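How to Take Apart a Flat-Pack Cabinet So It Goes Back Together

Anyone can take a flat-pack cabinet apart. My brother-in-law did one in nine seconds by sitting on it. Putting it back together in a different apartment is the harder trick, and most of the work happens before you touch a screw.

I have moved the same white cabinet four times. It came with a leaflet, which was lost during the first move, and a bag of spare parts, which was lost during the second. What follows is the method I use now.

What you need

A Phillips screwdriver that fits. The one in your junk drawer doesn't.
A flathead screwdriver for the cam locks.
The hex key, if you still have it. If you have 50 hex keys, none of them will be it.
A rubber mallet, or a hammer and an old sock.
Masking tape and a marker.
Zip-top bags.
An old blanket.
Wood glue, for afterwards.

Allow an hour for a small cabinet and an evening for a wardrobe. Start after dinner and you will be sleeping next to it.

Step 1: Empty it all the way

Take everything out, including the things you have decided are light enough to stay. A single forgotten drawer divider will slide the length of the piece at the worst possible moment and take a chip out of the side panel. Check the back corners with your hand as well as your eyes. Mine gave up two batteries, a library card and a key to an apartment I left three leases ago.

Step 2: Label before you loosen

Put a strip of tape on every panel and write what it is and which way it faces. "Left side, front edge, up" is a good label. "Side" is a label written by someone who will be crying in a few hours. Left means left as you stand facing the doors. Pick this now and stick with it, especially if two of you are working. Su-bin Lim and I once labeled opposite ends of a wardrobe, each from our own side, and built something that opened toward the wall.

Don't put tape on a glossy face. Put it on a raw edge or the inside, where it won't lift the finish if it stays on until October.

Step 3: Doors first, then shelves

Open each door fully and have someone hold it. If the hinges are the clip-on kind, there's a small lever at the back of the arm; press it and the door comes away with the hinge still attached. Leave the hinge on the door. If there's no lever, you have the screw kind, and you should undo the screws that hold the arm to the mounting plate. Leave the plate where it is. It took a factory machine to get it straight.

Lift out the loose shelves and bag the pegs. If a peg won't come out, twist while you pull. Pliers work too, but wrap the jaws in tape.

Step 4: The back panel

Lay the cabinet face down on the blanket. The back is probably thin board, and it is either nailed on or slid into a groove.

If it slides, take off the top or bottom panel and draw it out. If it's nailed, don't pry from the outside. Work from the inside and push outward close to each nail, a little at a time, going along the edge and then starting again. The nails rise a bit with every pass. Pull them from behind once the heads stand clear.

People think of the back as a dust cover. It's what keeps the cabinet square, and a torn one gives you a cabinet that leans like a man telling a long story.

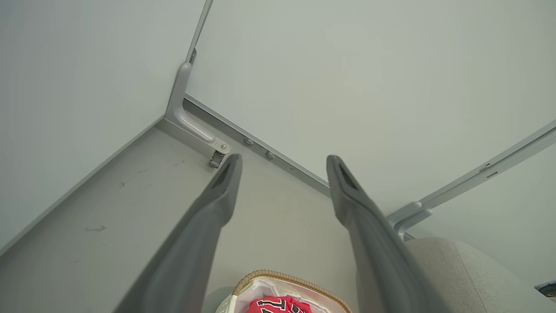

Step 5: Undo the cam locks

Cam locks are the round metal discs set into the panels near the joints. Each one has an arrow or a notch on its face. Turn it counterclockwise with the flathead, usually a half turn, until it feels slack. Then stop. Forcing it past that point chews up the board, and the hole never forgives you.

When every cam along a joint is slack, pull the panels straight apart. Straight is the important word. If you rock them, the dowels act as little crowbars. A stuck joint can be tapped with the mallet, close to the joint, from the inside.

Leave the long cam bolts screwed into their panels if you can pad them well. They lose their grip a little each time they come out.

Step 6: Pack it flat

Stack the panels with the finished faces together and a towel between them. Carry them on edge. Tape the bag of hardware to the inside of the largest panel, and write on the bag what's in it. Natalie Gosling keeps all her hardware in one biscuit tin and says she can tell the bags apart by feel. I have seen her living room.

Step 7: Putting it back

Reverse the order, with two changes. Put a small dab of wood glue on any dowel that has gone loose, but only on the end that stays in its panel, unless this is your last move. And leave every cam a touch slack until the back is on and the corners are square. Measure both diagonals; when they match, tighten everything.

If a screw hole has stripped, pack it with a glued wooden toothpick, snap it off flush, and let it dry overnight before driving the screw again. Hang the doors last, and expect them to be crooked. The screws on the hinge arm move the door sideways and in and out. Turn one, look, and turn it back when you find out it was the other one.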